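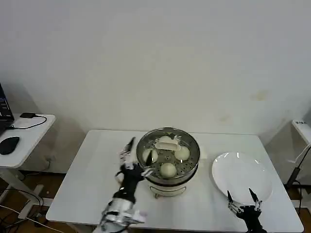 Stop Grading Robots on the Last Bun

I have read a lot of manipulation papers this year, and most of them report one number. The robot finished the task, or it didn't. I think that number hides most of what we need to know, and I would like reviewers to start asking for more.

Take the steamed bun task my group works on. The robot has two hands, a steamer, a glass lid and a plate. The job is to get the lid out of the way and move the buns to the plate. We trained our policy, which we call Skestari, on 1000 demonstrations and ran 105 trials. If a bun ends up on the floor at the last step, the trial counts as a failure. So does a trial where the left hand never gets hold of the lid knob. Those are very different failures, and the usual table puts them in the same column.

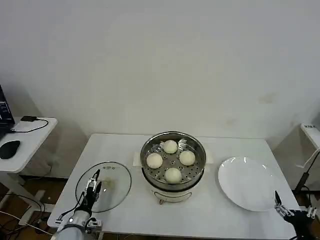 2 min read

Candela Urquijo argued for stage scores at our January meeting, and I was against it. My worry was that people would pick stages that made their method look good. A lab could cut the easy part into five pieces and collect points for each. I still think that can happen. The fix is to write the stages down before training starts and publish them with the code.

What changed my mind was going back through our own trials by hand. Our older baseline, Holtar, looked close to Skestari on final success. Broken down by stage, they had little in common. Holtar was good with the lid and poor with the buns. It squeezed too hard and then let go late. Skestari was gentle with the buns but often set its fingers down beside the knob and closed on air. Knowing that, we knew which demonstrations to collect next. The single number would have told us to collect more of everything.

The cost is labor. Someone has to watch the video and mark each stage, and that is dull work. I did a good share of it and I don't want to do it again soon. Automatic labeling helps with rigid objects. It is much less reliable with a clear lid, and I would not trust it for published results yet.

Even so, a lab that can afford two robot hands can afford the hours. Keep the final success rate in the table and put the stages next to it.

Arsalan Sandhu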